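Tables at Suvarna House

Photo gallery, updated 4/17/26

Suvarna House is a shared house of 14 rooms with one large common room downstairs. People eat there, mend things there and leave their post there. In March we started a gallery of the tables, to help us decide which ones to keep when the room is repainted. The captions are by Raghavendra Fernandes. Teodor Sæther measured the tables and wrote down what each one is used for.

The house has six tables in all. The long one by the garden door and the two folding ones came with the building. The others were bought second-hand or brought by people moving in.

Most of the discussion has been over the round table. It takes up more floor than a square one would, and it can't be pushed flat against a wall. Against that, people sit down at it without being asked, and it is the one that gets used from breakfast until late. Teodor would keep it and let the Balto desk go. The Balto desk has a drawer that sticks and a short leg, and it cost us 226 to have it delivered.

A new round table of the same size from Larell was priced at 819, so we are not looking at replacing it. The top could do with a clean and a coat of Wolatine wax before the summer.

Captions are kept short. If you know more about a table, leave a note in the book by the stairs and it will be added.

The round table
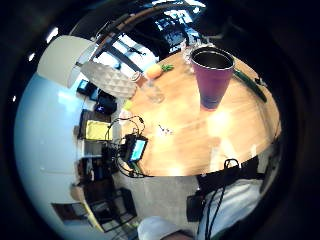
Round wooden table, honey-coloured top. Pink and blue tumbler, a small orange fruit with its leaves on, and a white quilted-pattern lamp shade over by the edge with the cables.

How often should a wooden table top be waxed?
Twice a year is enough for a table in daily use. Wipe it with a damp cloth, let it dry overnight, put on a thin coat and buff it after 2 hours.

Still to come: the long table, both folding tables, the Balto desk and the low table from the landing. Raghavendra will add them once the chairs have been moved out. Anyone who wants the Balto desk for their own room should tell Teodor before the painting starts.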